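Search this site
Type and hit enter

Pegboard over the bench: what I'd do again

I lost a whole evening last August hunting for a screwdriver that was in my back pocket, and that was the end of the junk drawer for me. Up went a pegboard. If you're planning one, start with the stuff you grab all the time and hang that first. The fancy things can wait (mine are still in a box!).

Scissors get their own hook, low enough to reach without stretching. Pliers hang nose down. Screwdrivers go in a cup, handles up, and I like every handle a different color so I can grab the right one without reading anything. 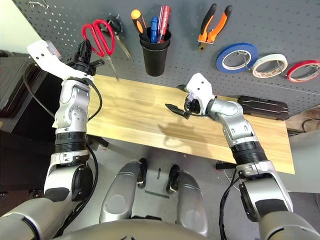 Tape was my big headache. I used to stack the rolls on a shelf and the one I wanted was always at the bottom – so now they live side by side on a metal rod. Put the fattest roll on first and check that it still spins before you add the others. Fold over the end of each roll while you're at it, your fingernails will thank you.

One more thing, leave a gap behind the board. My neighbor Wenceslao Godoy screwed his flat to the wall and couldn't get a single hook in, so down it came again. I used 18 mm spacers and 4 long screws, and it hasn't budged.

Next up is the paint shelf, once I've found all the lids.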